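Paper cups for the office kitchen — which ones hold up?

gundo_kitchen
8 May 2024
Need cups for the break room, almost 100 people. Was looking at the Dumeo plain white, 500 to a box. Anyone use them? Cheap but idk

tapwater4
Had them since March. Fine for water. Coffee, no — wall goes soft, you end up double cupping

Hüsnü Ateş
Disagree, we do coffee in them all day. Fill to 3/4 and its fine. Grallska ones are thicker but cost way more

tapwater4
3/4 of a tiny cup is not a coffee lol

prirside_mel
Rim is decent at least. Sides dent easy tho. Got one here 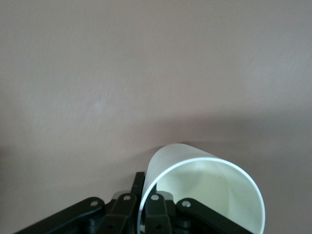 plain white one on its side, wall pushed in a bit on the left

gundo_kitchen
Hm ok. So water only, maybe mugs for coffee

Hüsnü Ateş
And who washes 100 mugs

tapwater4
people bring thier own. Works for us

gundo_kitchen
Ordering one box, will see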